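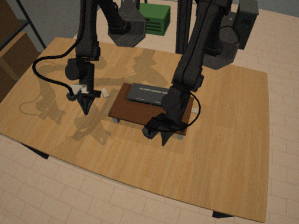 Chapitre 3
Transmission par câbles : tension, rigidité et pertes

3.1 Position du problème

Un câble ne transmet que des efforts de traction. Pour commander une articulation dans les deux sens, il faut donc soit deux brins antagonistes, soit un brin unique associé à un ressort de rappel. Le premier montage conserve une rigidité symétrique ; le second réduit le nombre d'actionneurs, mais le couple disponible dépend alors de la position.

On note T1 la tension du brin menant, T2 celle du brin mené et r le rayon de la poulie. Le couple articulaire vaut

C = r (T1 - T2)

La prétension T0 doit maintenir T2 strictement positive sur toute la plage de fonctionnement. Une prétension excessive accroît le frottement aux paliers et accélère la fatigue des torons - point repris au paragraphe 3.4.

Dans une gaine, le rapport des tensions suit la loi d'Euler-Eytelwein, T1/T2 = exp(µθ), où θ désigne l'angle total d'enroulement en radians. Les coudes successifs s'ajoutent en valeur absolue, quel que soit leur sens.

Les essais de Sabatier sur le banc Melard (40 N de prétension, 2 000 cycles) serviront de référence pour les exercices. Sauf mention contraire, la masse linéique du câble est négligée.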